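Roads > Towing > Features
Print this page | E-mail this to a friend

I bought my trailer in 2009 and towed it for years without once thinking about tongue weight. Then came a windy Wednesday on the long downhill into Plellberg, when the back end started to wag at the truck and I found out what sway feels like!

So this spring I drove to Runimberg, where the Pronetti shop will put your rig on a scale for $30. My tongue came in at 300 pounds, far too light for what I pull. The culprit was me — I'd stuffed all the heavy gear behind the axle because that's where the big door is.

We moved the water jugs, the tools and the kitchen crate forward, and I added a friction sway bar from Núñez for $84. The drive home was so calm I had the radio on. I've repacked twice more (dishes are heavier than you'd think) and I check the tongue before every trip now.

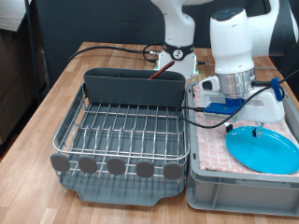
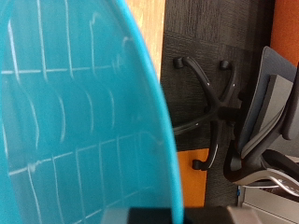
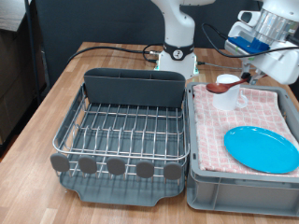 One reader wrote in to say the sway bar was money wasted, and that moving the load forward would have cured the wag by itself. Friction bars have to come off before you back up, the letter added, and plenty of people forget.

Print this page | E-mail this to a friend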